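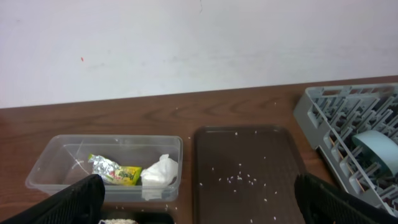

Speaker notes: Keeping shared interiors in good order
Plemlow Housing Association, spring residents' and managers' meeting
Wednesday, March 6, 2024

Opening (keep to two minutes)

Good morning, and thank you for coming. My remarks this morning concern the redecoration of shared rooms and stairways across the Association's buildings. The programme was approved in outline last autumn. What I can give you today is the order of works, the standard to which they will be carried out, and what we ask of residents while they are under way.

Pause here for late arrivals. Fire exits if not already announced.

Slide 2: Where we stand

The Association manages 1,982 homes. Most of these share at least one internal space with their neighbours, whether a hallway, a landing or a common room. In the past, such spaces were painted when a complaint was received. The result was uneven. Some stairways at Flurkby Court were painted twice in four years, while others in the same block were left alone for more than a decade.

Under the new arrangement every shared interior will be inspected on a fixed cycle of seven years, with smaller repairs in between.

Slide 3: What the survey found

The survey received 1,417 replies. Marked and scuffed walls were the most common concern, followed by poor lighting on upper landings and then by worn flooring. Say clearly that the lighting work has its own budget and will be covered after the break. Do not take lighting questions at this point.

Several replies asked why white paint is used at all, given how readily it shows marks. It reflects light well in rooms with small windows, and it can be touched up without matching a shade. We do accept that a flat finish is difficult to wash. From June, a washable finish will be used up to shoulder height in all hallways, and the flat finish kept for ceilings and upper walls.

Slide 4: Materials

The paint has been supplied for trial by Tresilex. Two landings at Stojanovska House were painted with it last year and will be looked at again before the full order is placed. Residents of that building are invited to send in their views by the usual form.

Wooden furniture in the common rooms will be kept wherever it is sound. Tables will be cleaned, lightly sanded where needed and given a new coat — this was a strong request from the lunch clubs, and we were glad to agree to it.

Slide 5: During the works

Notice will be given in writing 14 days before work begins on any floor. Residents are asked to remove bicycles, pushchairs, plant pots and mats from the landings by eight in the morning on the first day. Anyone who needs help with this should ring the area office.

Access to front doors will be kept open at all times. Common rooms will be closed for up to three days each, and bookings will be moved to the nearest available room without charge.

If time is short, skip to slide 7.

Slide 6: Costs

The average cost of a full stairway is £3,689, including preparation and making good. This is met from the planned maintenance fund. No separate charge will be made to tenants. Leaseholders will receive the formal notice required under their lease, and should wait for that letter before writing to us about their share.

Slide 7: Order of works

Flurkby Court first, then Stojanovska House, then the smaller blocks in the order printed on the handout. Spare handouts are at the back, with large-print copies on the same table.

Questions. Ten minutes, then hand over for the lighting item.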